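**Motion stack notes, thread.** 22 February 2019

1/ We moved the arm planner off the old monolithic node last week. Posting the parts that took longest, in case anyone else runs a similar setup. Internal name for the stack is Birkell. The simulator wrapper is Wilent. Neither is public yet.

2/ Old layout: one process did perception, scene update, inverse kinematics, planning and execution. One lock around the world model. If perception was slow, the controller starved. We papered over it for a year with larger buffers.

3/ New layout: 4 processes. Perception publishes object poses. Scene server owns the world model. Planner takes a snapshot and never writes back. Controller runs at 1,000 Hz and knows nothing about objects at all.

4/ The snapshot rule was Hermine Imhof's and it is the best decision in the repo. Planner gets an immutable copy with a version number. If the version is stale at execution time, the trajectory gets rechecked against the current scene. If the recheck fails, replan. No partial patching.

5/ Collision geometry. We used full meshes for everything at first. Convex decomposition now, with a cache keyed on mesh hash plus scale. Scale matters. We forgot it in the key and got a small mug planning with a large mug's hull. Two days lost.

6/ Thin objects are still bad. Fork tines, rake tines, ladle handles. The decomposition either fills the gaps or produces a pile of slivers that slow down the broad phase. Current compromise: filled hull for transit, real mesh for the final approach only.

7/ Test set for that is 1,504 generated counter scenes. Random objects, random poses, fixed arm base. Each one gets a pick request and a time budget. We log plan time, path length, minimum clearance and the reason for failure if there is one.

8/ "Reason for failure" used to be a free text string. Please don't do this. It's an enum now: no IK solution, start in collision, goal in collision, timeout, stale scene, controller abort. Grep is not an analysis tool.

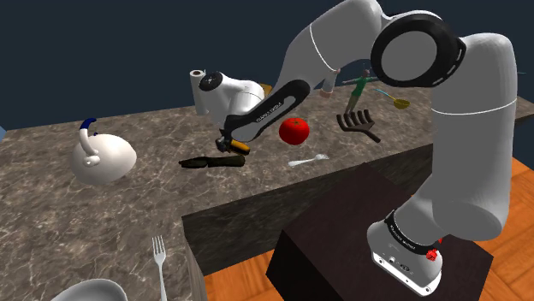 9/ Why snapshot the scene when the planner could just read it live?

A live read can change halfway through a search, so one branch of the tree is checked against old poses and another against new ones. The resulting path may be valid in neither. A snapshot costs us one copy and keeps every check consistent.

10/ On goal sampling. We generate grasp candidates per object class and rank by wrist clearance before running IK. Ranking first cut plan time more than any change to the planner itself. Most of the old budget went to solving IK for grasps that put the wrist through a neighbor.

11/ Elbow flips. IK returns several solutions for the same gripper pose and the cheapest one in joint space isn't always on the same branch as the place pose. Now we plan pick and place as a pair and pick the branch that survives both. Slower per query, fewer ugly swings in the middle.

12/ Generated scenes need their own sanity check. Ingeborg Baumgartner added a pass that steps physics before the pick request and flags anything whose pose is still changing, or that has no contact with a support surface. Floating objects are legal input to a planner and they'll quietly skew your clearance numbers.

13/ Flagged scenes are kept in a separate bucket. They're useful for testing perception fallback. They just don't count toward the planning score.

14/ Determinism. Seed goes in the log header along with the commit, the scene version and the mesh cache hash. Thread count too, or the parallel planner won't reproduce. We had 33 failures marked "flaky" in the tracker. With the full header, every one of them replayed.

15/ Most of those were the same bug. Gripper state was read from the last command and not from the joint encoders, so an attached object could be missing from the collision model for a few cycles after close. Attach now waits on measured finger position.

16/ Tooling: Makowska is our replay viewer. Takes a log, scrubs by planner version or by wall time, draws the hulls the planner used on top of the render meshes. Write this tool early. Ours came late and it shows in the commit history.

17/ Still open: time parameterization. We smooth the path, then retime it, and smoothing can eat the clearance the planner worked for. There's a recheck after smoothing, but a failed recheck throws the whole path away. Want to fall back per segment. Targeting April.

18/ Also open: the Sturkano driver drops its first command after an e-stop reset. Workaround is to send a hold position twice. Ticket is filed. If you have a cleaner fix, replies are on.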